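Two weeks with the Ostholm hand grippers, and I still want my tongs back

I said in the spring that I would stop buying into every new way of teaching a robot arm to do housework, and then in April Ludivine Deschamps rang to say Warnico had a pair of the Ostholm hand-held grippers going spare, and would I like them for a fortnight. So much for that.

The pitch is simple enough. You don't drive an arm about with a joystick. You hold the grippers yourself, do the job, and the cubes on top are tracked so that the software knows where each hand was. Later the arm copies you. The brochure says this makes collecting examples "as natural as using your own hands". I have used my own hands for a good many years and I would dispute that.

My comparison was with the older Bunting set, which uses a leader arm bolted to the bench. The Bunting is slow, heavy and squeaks at the elbow. It also tells you exactly where every joint is, and it has never once lost track of itself when I turned my wrist over. The Ostholm pair did that on the first morning, and again after lunch.

Carmela Cordero ran most of the sessions with me. Her rule is that you don't judge a gripper on wooden blocks, as anything can pick up a wooden block. You want soft things, things that squash and spring back and change shape depending on where you hold them. So we spent much of our time on sponges and gloves, which sounds like a dull way to pass a Tuesday and was.

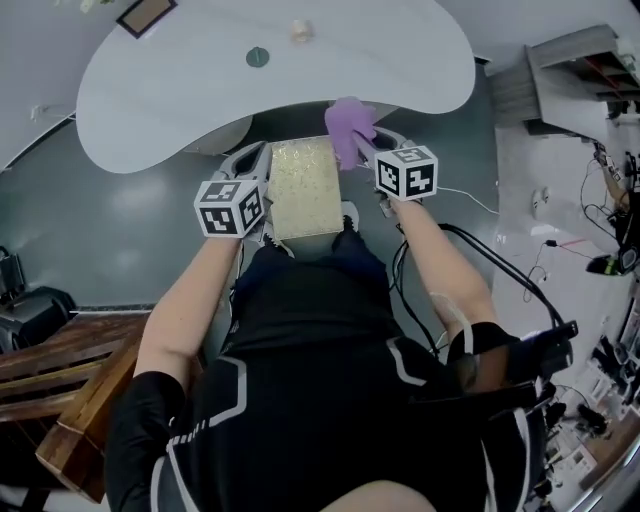 Ostholm pair on the sponge, marker cubes uppermost.

What I will give them is reach. With the Bunting you work wherever the leader arm lets you, and anything down by your knees is out of the question. With these you can work in your lap if you like. The fingers are decent too. They close evenly, and a light squeeze on something soft feels like a light squeeze.

The cables are another matter. Warnico's page talks about freedom of movement, and then you find a lead running down your side and spend half the session wondering what it's about to catch on. I asked about a wireless version and was told it was being looked at -- I've heard that before, from other firms, about other leads.

As for the numbers, we recorded 816 attempts over the fortnight and kept 519 of them. Most of the rest went because a cube had been turned away or covered by a forearm at the wrong moment. Ludivine thinks a second camera would save a lot of those. Perhaps it would. It would also be a second camera to buy, mount and calibrate, and calibrating the first took me 14 minutes on a good day.

The controller software, Grultedent, claims to cope with 2000 recordings in one project. I can't say, as we got nowhere near. It did take a very long time to open ours.

Would I swap the Bunting for them? For anything done low down or two-handed, I'd borrow them again. For bench work, no. Carmela disagrees and has already asked Warnico for another week, starting with tea towels.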